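October 2024

Stayed late at the lab again. Domingo has decided our team will be called Nelach, which he says sounds fast. The arm is not fast. I spent most of the evening on calibration and got through a bag of pretzels meant for three people.

Raimo wants pushing done before the January demo. My share is the planner, all 1036 lines of it, maybe 200 of which I'd defend in front of Prof. Marsden.

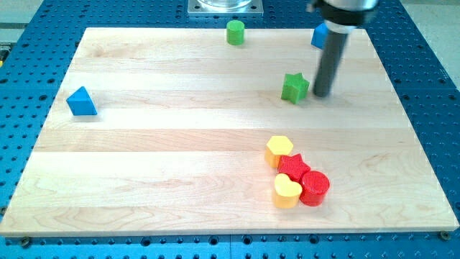
*Rod down by the green star, red and yellow blocks bunched up on the right.*

The clusters are what worry me. One block by itself I can plan for — four touching is a family argument. Orvokki thinks we should go for the outside block first and work in. I said I'd thought of that. I hadn't.

Progress report due in 5 days. Need to email Povilas about the logs, and buy pretzels.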